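About Nultia

Nultia assembles and repairs white storage furniture: cabinets with ribbed glass doors, curved shelving units and cube organizers. The workshop is in Volemcombe, on the ground floor of the old Rastogi building, and has been open for 5 years. Work arrives either flat in cartons or already built and in need of new hardware.

Each unit is logged on arrival and its fittings are sorted by size before assembly starts. The hardware store holds 309 types of hinge, dowel, shelf pin and knob.

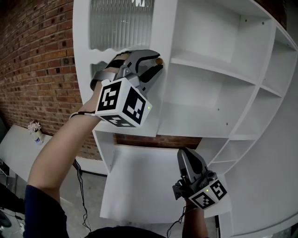

Do you replace single fittings, or only full sets?
Single fittings are replaced whenever a match is in stock. If there is no match, we quote for a full set.

Doors are hung last. Hinges are fixed to the door panel first, then to the carcass, and the gap is set with the door closed. Glass inserts stay in their frames during this work unless the glass itself is being changed.

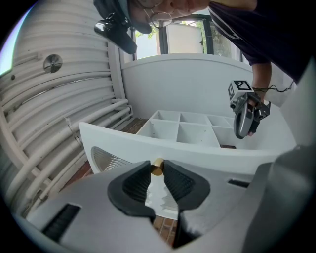
Shelf heights are set from the bottom up. Most organizers leave with the spacing given in the maker's sheet; other spacing can be requested on the order form. Back panels are checked for square at both diagonals before any load goes on the shelves.

Small repairs are booked in on Wednesday mornings. The Prellik range, our own line of replacement doors, is made in 82 sizes.

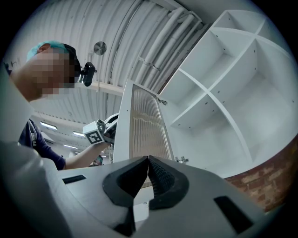 Ribbed glass door panel with metal hinges, beside a white shelving unit

Orders for Prellik doors close at 5 p.m. and are cut the next working day.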